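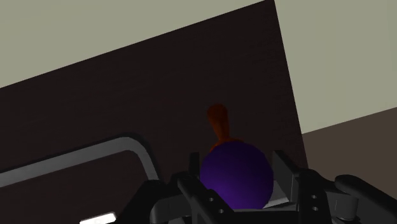
Purple ball in front, orange skittle-shaped piece behind (computer render).

Skittles night is back in December!

If you missed last winter's, you missed a cracker. We had the hall at Berkden booked until nine and were still going well after that, with half the under-tens asleep on the coats and the final between Vadow Road and the Nanayakkara family down to the last three pins. Old-fashioned alley skittles, the kind your grandparents played behind the pub, and I've never heard that hall so loud.

We're doing it all again, doors at 6 p.m. and first ball at half past. Teams of four, any mix of ages, and if you don't have a team just turn up and we'll put you in one. (That's how I met my own lot last year, and we came a very proud second last.)

The big news is the lanes. Grevotis, the flooring people out on the highway, have let us have enough offcuts to build two proper ones, so no more balls wandering off toward the kitchen. Cherry Mae Bañez has been sanding them in her garage for weeks and they are beautiful – smooth as anything, with a little gutter down each side. She'd love a hand with the last coat of varnish if you've got a free afternoon and don't mind the smell.

Last year's tickets and raffle brought in $600, and $155 of that came from the cake table alone. It went straight into new heaters for the hall, which you'll be glad of on the night. This time we're hoping to cover the playground shade sail. The quote is $400 fitted, so it's well within reach.

Still wanted: soup, big pots to heat it in, a scoreboard somebody can read from the back row, and prizes of any colour, shape or flavour. Soft-soled shoes on the lanes please. Younger kids get to bowl from the halfway line, and so does anyone over 80 who fancies it – my neighbour has already been practising in the hallway.

Put your team name on the sheet by the hall door. Silly names encouraged!

3 comments | 12 shares

Berkden Neighbourhood Newsletter | Contact us | Back to top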